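Falska hand-held gripper, four months in

We bought the Falska to record folding demos for the laundry arm. It costs $464 with one set of pads, and a spare set is another 40. Setup took me an afternoon, mostly spent on the mount.

The fingers open and close smoothly and the blue knurled pads hold knit fabric well. Thin cotton is harder — a pillowcase slips if you pinch less than a full pad's width. Sweatshirts are the easy case, and most of our beginners start there, on a bed with a printed sheet.
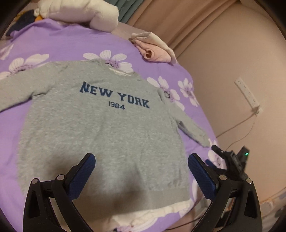
**Asesar Home Robotics Group — Tools and Data**

Layers are the weak point. With one garment under another, it's easy to grab both hems, and you don't feel it through the handle. Riku Mizuno closes slowly and lifts a little before committing, which helps.

We have 2,134 recordings on ours. The pivot screws needed tightening twice, and the left pad started to peel in August. Delacroix, the dealer, sent a new one without any fuss.

Grip is a bit large for small hands. Tayla Baxter gets a sore thumb after an hour.

I'd buy it again for clothes and towels. For socks, get the narrow fingers.

— Corey Prendergast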